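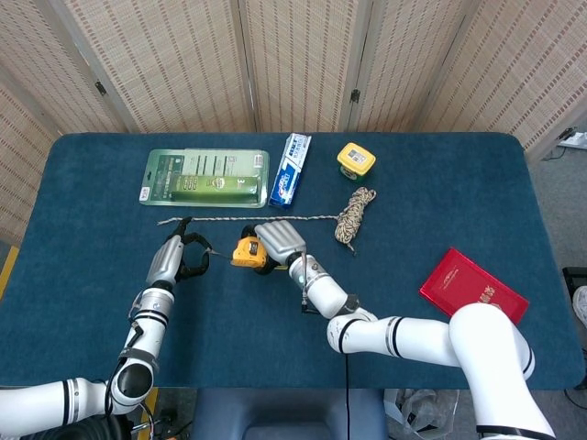
Bogdan Pîrvu asked whether unclaimed things should go on being kept at all, as the closet by the stairs will not shut and most of what is in it has been there since August. He would prefer a fixed limit, with whatever is left after that going to the thrift store on Dimitz Street.

Čestmír Sýkora said a limit was fine but people have to see the things first. Most residents have never looked in the closet and don't know it holds lost property.

Ponent House, residents' meeting
2023-10-27, ground floor room
Present: Bogdan Pîrvu, Marcela Říha, Čestmír Sýkora, Oľga Ševčík, Kristýna Jelínek (minutes)
Apologies: the Farlow family, apartment 10

1. Unclaimed things (continued from the remarks above)

Items on the felt-covered table were gone through one at a time.

Rope, beige with black flecks. Marcela thought it might belong to whoever put up the clothesline on the roof. She will ask upstairs. If it isn't theirs it goes in the tool cupboard.

Tape measure, yellow and black. Two people said it could be theirs and neither was sure. Čestmír lent one to apartment 17 in the summer and will check with them before he takes it.

Toothpaste, in its box, and the green item in the blister pack. Oľga asked if toiletries should be kept with the rest. Agreed that they should be treated the same as anything else, but not passed on to the thrift store. The store doesn't take them.

Yellow container with the white label. No owner known. Kristýna will put it on the notice board list.

Red book or folder with gold lettering. Marcela said this kind of thing could matter to somebody and should not be given away on the same terms. Agreed to keep it back until the new year.

Decided: things are kept for 2 months from the day they are handed in, then given away. Each gets a paper tag with the date and where it was found. Papers, keys and anything with a person's name on it are kept longer and are not put out on the table.

Action: Kristýna to write the tags. Čestmír to clear the bottom shelf of the closet so that the door shuts.

2. Table and screen

Oľga would like the table to stay where it is, in front of the folding screen, so that people passing through can look over the unclaimed things. Bogdan pointed out that the room is used for the children's reading hour and the table takes up space. Agreed to try it until the next meeting – the screen can be folded and the table pushed to the wall when the room is needed.

The felt picks up lint. Marcela has a brush and will leave it in the drawer.

3. Closet door

Quote received from Baláž for a new door and frame: 254 dollars. Čestmír thinks the present door is sound and only the catch is worn. He will look at it once the shelf is clear. No decision on the quote until then.

4. Other matters

Umbrellas left in the entrance hall are not counted as lost property. Owners are asked to take them up to their own apartments.

Kristýna asked for the tool cupboard key to be returned. Bogdan has it and will drop it off.

Next meeting: date to be posted on the notice board.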